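January 11, 2024
Notebook, finishing bench, Stenbridge

Back on the nylon tufts. Ramesh wants a decision on which filament we use for the replacement strips on the Civside sweepers before he orders more, so most of today went to the wear samples and very little to anything else.

Soak test

Took the August batch out of the cabinet. Two spools, one marked Trotard and one with no label that Manju thinks is the older stock from Vishwakarma. I have kept them as T and V below. Cut 20 tufts from each, trimmed to the same length on the small guillotine, and put half in tap water overnight on Wednesday. The other half stayed in the dry box with the silica.

Nylon takes up water and goes soft, we know that much. What I wanted was how much of the stiffness comes back. Bent each tuft over the 6 mm pin, held for a minute, let go, read the angle after five minutes.

T dry: recovers nearly straight, small set at the root
T wet: clear set, about a third of the tufts lean
V dry: same as T dry within what I can read
V wet: worse than T, and uneven from tuft to tuft

The unevenness bothers me more than the average. Either the spool is mixed or my trimming was bad. Abhishek looked at the cut ends under the loupe and says the V filaments are not all one diameter. He is going to mike them on Friday.

Abrasion

Ran the T strip on the wheel against the concrete slab, 2,000 turns, light load. Weighed before and after on the good scale. Loss was 102 mg. The tips are rounded on the leading side and still square on the trailing side — so we could flip the strips halfway through their life if the holder allows it. It doesn't at present. The screw slots are offset. Ask Rajkumari if the old holder drawing had them centered.

V strip started at 3:10 and stopped at 376 turns when the belt slipped off the wheel. Re-tensioned, slipped again. The idler bearing is rough when you turn it by hand. I have not counted this run and the strip is set aside in an envelope marked "do not use."

Bimla's question

She asked why a brush with pins in a soft pad behaves so differently from one with tufts stapled into a hard block. My answer at lunch was poor, so a better try here.

In a tufted block the filament is fixed at the root, and all the bending has to happen along its length. Stiffness goes up very fast with diameter and drops very fast with length, so a small trimming error shows. In a cushioned brush the pin can be quite stiff and the base gives instead. The pin tilts, the pad pushes it back. Wear then shows up in the pad as much as in the pins — it cracks or loses its spring, and the pins stop standing up. For a sweeper strip the cushion is no use to us because grit would get into it. For hair it makes sense, the load is light and you want the pin to move out of the way of a knot.

Light blue handle on the brush, and an oval pad of short pins in the second one.

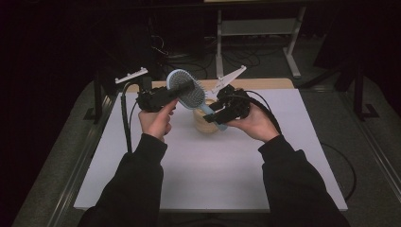
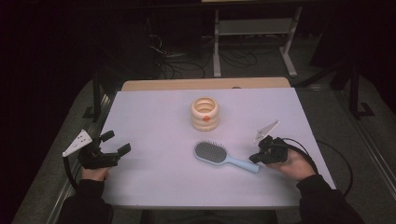 To do

Idler bearing for the wheel. Check the drawer under the lathe before ordering.
Repeat V abrasion from zero with a fresh strip.
Abhishek: filament diameters, both spools, ten readings each.
Rajkumari: old holder drawing, slot positions.
Refill the silica in the dry box, it has gone pink.
Tell Ramesh no answer until the V run is done. Leaning toward T.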